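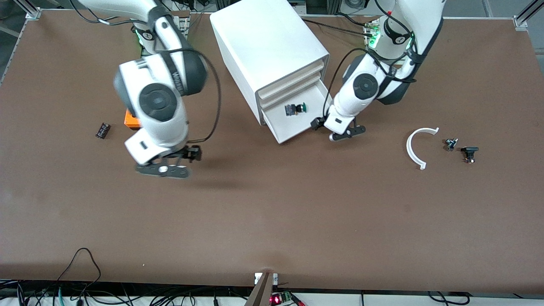 Two arms over the brown tabletop.

Progress Report to the Sondberg Fund
Community Baking and Dessert Program, third reporting period
Submitted 28th September by Lies Bosman, Program Lead

Summary

The program remains on schedule and within the approved budget. During this period the teaching kitchen at Jalell delivered all of the planned evening classes, completed the first draft of the recipe collection, and opened registration for the winter term. Total attendance was 343, counting each person once per class. The two matters that require the Fund's attention are the late delivery of the second oven and the proposed change to the printing budget. Both are addressed later in this report.

Classes

Instruction was led by Nabila Ginting, with Hendrik Coppens teaching the custard and pastry cream sessions. The term opened with simple sponge cakes and moved on to layered desserts, baked custards and fruit tarts. The tart session was the most heavily requested and was repeated once. Participants were asked to bring a covered dish for carrying their work home, and the reminder has now been added to the confirmation letter after several people arrived without one.

The lemon curd lesson did not go as planned. The recipe had been scaled up from a home quantity, and the larger batch took much longer to thicken than the class period allowed. Mr. Coppens has since rewritten it for smaller pans, with each pair of participants making their own. The revised version was used in the final week and the class finished on time.

Attendance by parents with children was lower than in the previous period. The 4 o'clock start appears to be too early for working families, and Ms. Ginting has recommended moving that class later in the winter term.

Recipe collection

The draft collection covers puddings, tray bakes, frozen desserts and a short chapter on festive sweets. Heriberto Huamán contributed the rice pudding and the caramel flan, and tested the oven temperatures for the whole of the baking chapter. Quantities are given in cups with weights in grams beside them. Three recipes were withdrawn because they could not be made reliably with supermarket cream, and one of these, a chilled coffee mousse, may return if a suitable method is found.
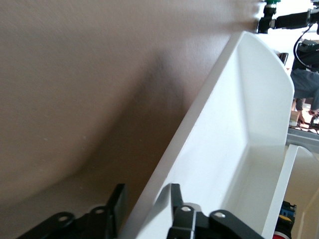
When will the recipe collection be available to class participants?
Printed copies will be handed out at the first class of the winter term, and anyone who attended during this period may collect one from the Jalell office.

Equipment and supplies

The second oven, ordered from Tarketti, had not been delivered at the close of the period. The supplier has confirmed the order in writing but has not committed to a date. Classes have continued with one oven by staggering the baking, which is workable for cookies and small tarts but not for cheesecake. The cheesecake class has therefore been moved to next term.

Flour, sugar and butter continue to be purchased through Stojanović under the existing agreement. Butter was over budget – the tart sessions account for most of the difference – and chocolate was under budget by a similar amount.

Budget

Arnout Groen has reviewed the accounts for the period and found no irregularities. The program requests approval to move $2000 from the travel line, which is largely unspent, to printing. The request covers a spiral binding for the recipe collection so that it will lie flat on a kitchen counter. No increase in the total grant is sought.

Next period

Work will concentrate on the winter term, the final proofreading of the collection, and installation of the second oven. Ms. Ginting will also prepare a short class on egg-free desserts, following requests from participants. A decision on the printing transfer is needed before the order can be placed.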